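Folding, again

I own more T-shirts than a person with one torso has any use for, and for years they lived in a drawer that opened only if you hit it first. In February I decided to become somebody who folds.

My friend Sandamali folds the way other people breathe. Sides in, sleeves back, bottom up, done, with the collar on top so you can see what you've got. She showed me 2 times, slowly, in the voice you'd use on a horse. My first effort looked like a calzone. The second looked like the same calzone after a fall.

I did get better. The trick (hers, not mine) is to smooth the shirt flat before you do anything else, and to stop fussing once it's a rectangle. I am a born fusser. I have refolded a shirt because it looked smug.

Baskets came next. I like the plastic kind with holes around the rim, in a color you'd never paint a wall. One folded shirt fills a small one nearly to the sides, and I find that deeply satisfying, even though as a storage system it would require 100 baskets and a second apartment.

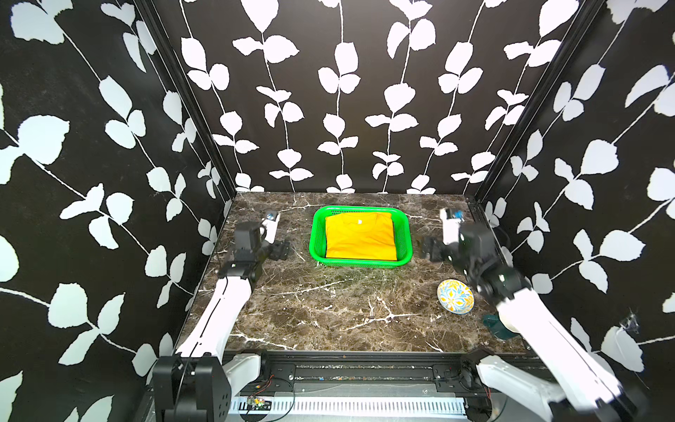
Sandamali says I should file the shirts upright in the drawer and be done with it. She's probably right. I tried it on Tuesday and got as far as the gray ones before I needed a sandwich. The drawer does open now, though I still hit it first out of habit.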